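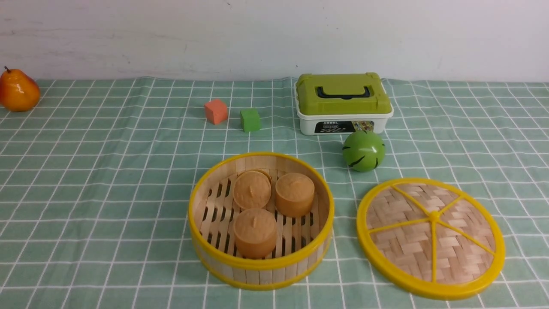 Page last changed: Friday, April 12, 2024

Maglaya gridded tablecloth, pale green - review

I bought the Maglaya cloth in January as a working surface for sorting and measuring small items. It replaced a plain Jesex cloth of the same size. The print is a grid of thin white lines on pale green.

Grid accuracy. I measured 29 squares along one edge with a steel rule. Three were out by a millimetre, all of them next to the hem. Elsewhere the lines are straight enough for spacing things by eye: the two foam cubes in the picture stand roughly one square apart.

Contrast. Orange and red objects stand out well. Greens are weaker. The bright green cube and the striped ball remain easy to find, but a pale green item would be harder. The white lines are fine enough not to compete with a printed label such as the one on the storage box.

Lying flat. Fold creases took two days to drop out. A few soft wrinkles remain at the back, where the cloth meets the wall, and ironing on the reverse did not shift them for long. Tirngate sell clips for the table edge - I have not tried them.

Grip. Light items such as the artificial pear stay put if the table is level. A ball will roll if the table is knocked.

Cleaning. Washed at 40 degrees, four times so far. No measurable shrinkage, no loss of line. Skomia make a wipe-clean version, which I would choose for use with food.

Recommended for dry work on a table against a wall.

Amos Lindqvist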